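Tonport workshop takes its home-built field rover outdoors

2023-01-30 — Community news

A rover put together over evenings and weekends at the Weerakoon shared workshop in Tonport has moved off the bench and onto open ground, and its builders could hardly be happier about it!

The machine is called Drelano. It started as a pile of salvaged wheelchair parts and a long wish list, and it has grown into a four-wheeled platform that is meant to follow a set route across a sports ground without anyone holding a controller. The frame was cut and drilled at the workshop, and the wiring has been redone more than once (the first version filled a whole lunchbox with connectors). 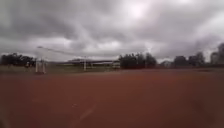
Most of the work lately has gone into steering. The group wants the rover to hold a straight course for 70 feet, then turn and come back along the same path, and that means a lot of small changes to the code between runs. The control program now has 122 settings that can be adjusted from a laptop, which is wonderful if you like adjusting things, and this crowd does.

The motor controller, a homemade board the builders call the Biltetti, is on its third layout. It runs cooler than the old one and fits in a box small enough to leave room for a second battery. With both packs in place the team is aiming for 40 minutes of driving on a charge.
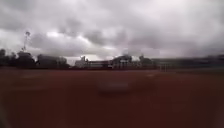

Red ground under a heavy gray sky, with trees and low buildings along the far side.

Next on the list are a better mount for the electronics and a big red stop button that can be reached from any side — everyone agreed on that one right away. Plans and code will be shared at the workshop's open evening in April, where there is room for 20 visitors at the benches. Bring your own project if you have one, finished or not.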